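Préparer une démonstration de bras robotisé en simulation pour une journée portes ouvertes

Publié le 07/07/2022 – atelier Jelton
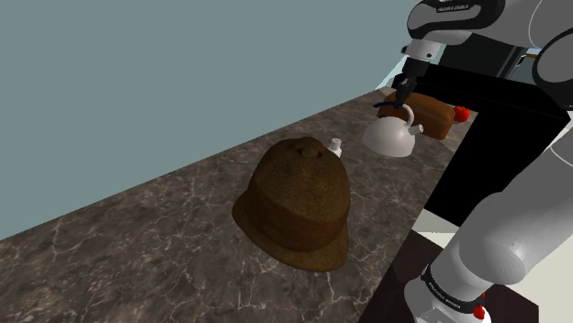
Selon Owusu, un visiteur décroche dès qu'il ne sait plus quel objet le bras doit atteindre, et il faut donc annoncer la cible avant de lancer le mouvement. Nous avons repris ce conseil dans la marche à suivre.

Ce tutoriel s'adresse aux équipes qui présentent un bras simulé sur grand écran, dans un décor de cuisine. Il suppose que le simulateur est installé et que la scène se charge sans erreur. Nous utilisons la scène Drotaden, avec un seul bras Franka placé au bord du plan de travail et une bouilloire comme cible.

1. Préparer le poste

Branchez l'écran public sur la sortie secondaire et gardez la console sur l'écran de l'animateur. Coupez la mise en veille et les notifications. Il faut deux personnes : une au clavier, l'autre face au public.

2. Charger la scène

Ouvrez la scène, puis attendez que les objets soient stabilisés sur le plan de travail. Laissez le grand chapeau brun au premier plan. Il n'a rien à faire dans une cuisine, et les enfants demandent presque toujours si le robot va l'attraper. C'est une bonne entrée pour parler de la façon dont on désigne un objet à la machine.

Vérifiez que la pince est visible depuis le fond de la salle. Si un objet masque la bouilloire, déplacez le point de vue et ne touchez pas aux objets, sinon les trajectoires enregistrées ne correspondent plus.

3. Annoncer la cible

Dites à voix haute : « Le bras va vers la bouilloire. » Laissez passer quelques secondes avant de lancer la commande.

4. Lancer l'approche

Exécutez le mouvement à vitesse réduite. Mettez en pause quand les doigts de la pince arrivent juste au-dessus du couvercle ou du dôme de la cible. À ce moment, demandez au public par où il saisirait l'objet. Les réponses se partagent en général entre l'anse et le corps. Reprenez ensuite jusqu'à la fin de la séquence.

5. Montrer un échec

Gardez une trajectoire ratée en réserve et passez-la après une réussite. Notre lot pour la journée de Costurley contenait 1 266 essais, dont 1 023 retenus après tri. Les autres restent dans un dossier à part – c'est là que nous prenons les échecs à montrer.

6. Réinitialiser

Entre deux groupes, rechargez la scène complète. La commande d'annulation ne remet pas toujours le bras dans sa posture de départ. Contrôlez la position de la base avant de faire entrer le groupe suivant.

Problèmes courants

L'image saccade : baissez la qualité des ombres avant de réduire la résolution.

Le bras ne part pas : la pause est sans doute restée active après le passage précédent.

La pince traverse un objet : les collisions sont désactivées dans le profil de présentation. Revenez au profil standard et rechargez.

Les fichiers de configuration se trouvent dans le dossier « demo » du projet Drotaden.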